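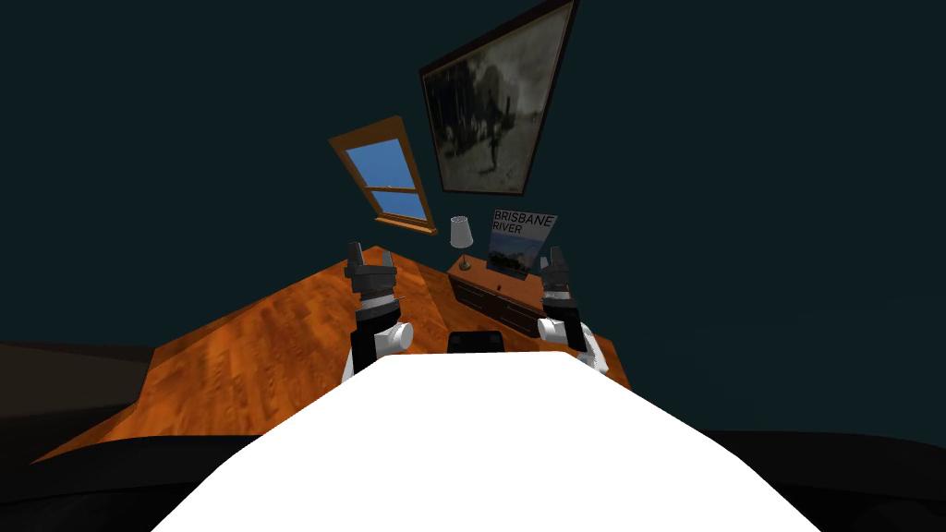

Sharing a workbench with a robot takes some getting used to, and most of the trouble in the first months has little to do with the robot. It comes from the bench. We repair and refinish small furniture at Sostside, and since February part of the fetching, holding and sorting has been done by a two-armed machine we call Edwards, after the name on the old shop sign. The tips on this page are what we would pass to another small shop doing the same. The first is to clear the table completely before a run. A big wooden top with nothing on it but its own grain, and both grippers up and open, is how a shift should start. Anything left lying out will get picked up, pushed or knocked to the floor.

Where things go when they aren't on the table

Give every hand tool a home off the bench. We used to leave the scrapers and the glue brush by the vise all day, and that habit was the hardest one to break. A shallow tray on a side shelf works fine. Put it where you can reach it without leaning across the arms.

Mark the shelf as well as the tray. We use masking tape and a carpenter's pencil. Printed labels fall off once there is wax on them.

Sort screws before the shift and not during it. The machine is good at handing over one cup of screws at a time and poor at dealing with a cup of mixed lengths. We fill 32 cups in the morning, which covers a normal day of drawer and hinge work.

Looking after the table top

Wipe the top with a barely damp cloth and dry it right away. Dust under a chair leg makes it slide when a gripper takes hold, and then the leg gets a ring you have to sand out.

Use paste wax sparingly. A slick top is nice for people and bad for the arms. If you have already waxed it, rub it down with a dry towel until it stops feeling slippery.

Felt pads help under finished pieces. Cut them bigger than you think you need — small ones roll up at the edges.

Gripper pads

Clean them at lunch and again at closing. Wood glue is easy to peel off the same day and miserable the day after. Warm water and a drop of dish soap on a rag will do it. Keep solvents away from rubber pads unless the maker says they are safe. Ours come from a supplier called Oton and we keep 4 spare sets in a drawer.

Stop the machine fully before you touch the pads. Pausing it is not enough.

What changed for the people

Less lifting, for one. Table legs and drawer boxes used to be carried over from the rack by hand, and by three in the afternoon everyone's shoulders knew it. In the last month before the change we logged 148 finished pieces. The month just past was 166, with the same crew and the same hours.

There is also more waiting. The arms are slower than a person at anything fiddly, and if your job depends on the next part arriving you will find yourself standing there. Keep a second job within reach. Sanding blocks to re-cover, hinges to oil, knobs to clean.

Two people on our crew did not like it at first, mainly because they had their own order of doing things and the machine has another. We let them rewrite the order with the installer from Itlow. It took an afternoon and the complaints mostly stopped. Do that in week one if you can. We waited until week six.

Nobody lost hours over it here. The person who did most of the carrying now does color matching, and needed time set aside to learn it, so plan for that too.

Noise and light

Turn the radio down. You want to hear a joint that is starting to grind. A desk lamp pointed at your own side of the work is better than a bright overhead, which throws the shadow of the arm right where you are looking.

At closing

Grippers cleaned, cups back on the shelf, table wiped, power off at the wall. Write anything odd in the notebook by the door, even if it sorted itself out.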